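4.2 Bedside tables and what is kept on them

The third part of the Breselport study dealt with small furniture in short-stay rooms. Guests at the Nevska residence returned 118 forms, and the bedside table was mentioned more often than the wardrobe. Most of the remarks were about the telephone, which takes up space that guests wanted for a glass or a book.

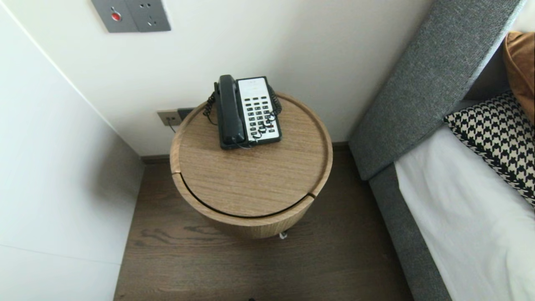
Why do rooms still have a corded telephone?
Guests use it to ring reception, and older guests told us they trusted it more than their own mobile.

Seating was treated separately. Side tables near a sofa were scored for reach and for how easily a drawer could be opened by someone sitting down. 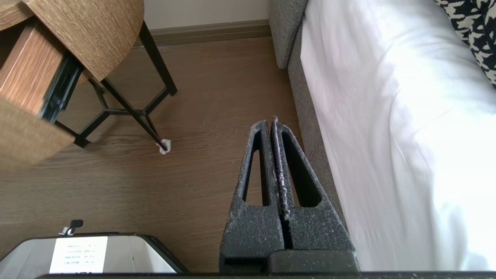
Figure 2. Side table with drawer, next to the sofa.

Cables were a common complaint. Where the sockets are low on the wall, the lead has to pass behind the table, and cleaners said they moved the furniture to get at the skirting board. Adugna (the layout used until February) kept the table closer to the wardrobe.

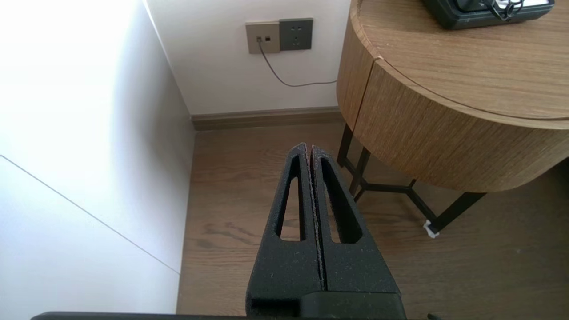 4.3 Drawers and remote controls

Staff were asked where they left the remote control after cleaning. The drawer was the usual answer, although guests looked for it on top first.
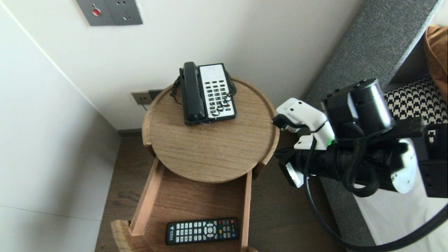
Grultel Papers in Interior Use, Vol. 2, No. 2

A round drawer front gives less usable depth at the sides, so longer items tend to be laid across it. We return to this in the section on storage.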